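I've been meaning to write up the open day at Surnby since I got home, and as I've had the same three conversations with friends about it I may as well put it all in one place.

For anyone who doesn't know it, Surnby is where Miritero have their workshop, up the hill behind the old bus depot. They open the doors twice a year, once in spring and once in December, and I'd missed the last one with a filthy cold, so I was there early this time and first in the queue for tea. Entry was free and there were 300 tickets. I'd booked mine weeks ago and still managed to lose the email (found it on my phone at the door, thank goodness).

The talk I'd come for was by Dehua Dai, on teaching arms to pick up small, awkward things. It was in the upstairs room with the bad chairs. The project is called Lumico, and the task is chess pieces. They don't care who wins! There is no chess engine in it at all. The arm gets told which piece to lift and which square to put it on, and the whole problem is doing that without knocking over the neighbours.

Most of the work happens in simulation first, so a lot of the talk was up on the big screen. I'd expected that to be the dull half and it was my favourite part by miles. Dehua kept stopping the run and letting us look at the arm wherever it had got to.

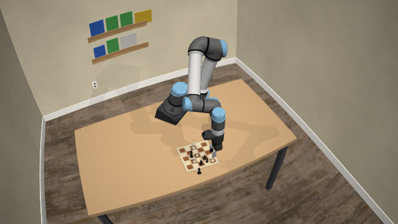 How does the arm know where a piece is?
In the simulator the position of every piece is already known to the program, so the early practice runs can use it directly. Later on the arm has to manage from camera pictures alone, which is a much harder job and takes a lot more practice.

I asked why they'd bother with a whole room, with shelves and a proper floor and everything, when all the arm needs is a board. Dehua said that a system trained against a blank background can get thrown by the first real bookcase it meets. So they give it a room, and then they fiddle with it. The board gets turned to a new angle, the pieces get shuffled, the light moves. I found this oddly cheering. I learned to drive in an empty car park and then met my first roundabout, so I have some sympathy.

There was a good bit about grip as well. A pawn is short and sits down among taller pieces, so the fingers have to come in from above and leave room on the way out. Tall pieces are easier to get hold of and much easier to tip. Someone behind me asked about knights, and there was a groan from the Miritero people along the side wall, so I gather knights are a sore point. The head on one side is all lumps and the fingers can close on it squint. They have tried grasping lower down, near the foot, and that's better, but then you need more space round the piece and you don't always have it.

He also showed us how they set up the start of a run, with the gripper up in the air away from the board, and how much the starting pose matters. I hadn't thought about it before. If you always begin from the same spot, the arm gets very good at one path and hopeless at the rest, so they vary it.

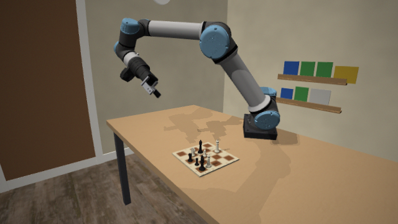 Can a movement learned in simulation be used on a real arm?
Often it can, but it usually needs some adjusting first. Friction, the weight of the pieces and small delays in the motors are never quite the same in the real world, so people vary these in the simulator to prepare for the difference.

After the talk we were let loose downstairs. My favourite stand was a hands-on one called Hou, where you steer a virtual gripper yourself with a pair of little levers and try to move 5 pawns across a board in 2 minutes. I was terrible. I moved one, dropped one, and swept a bishop clean off the table. The girl after me, who can't have been more than ten, did all of them and then asked if there was a harder level. There was, and she did that too.

What I came away with was a real respect for how much is going on in a thing I do without looking. I put my mug down while typing this and I've been thinking about it ever since, the slowing down at the end, the letting go.

Practical bits if you fancy the next one: the car park fills up early, the bus drops you at the bottom of the hill and it's steep, and the upstairs talks are limited to whoever gets in the room, so go straight up. The cheese scones are very good and had all gone by lunch. I've signed up for the mailing list and I'll post the December date on here when I get it.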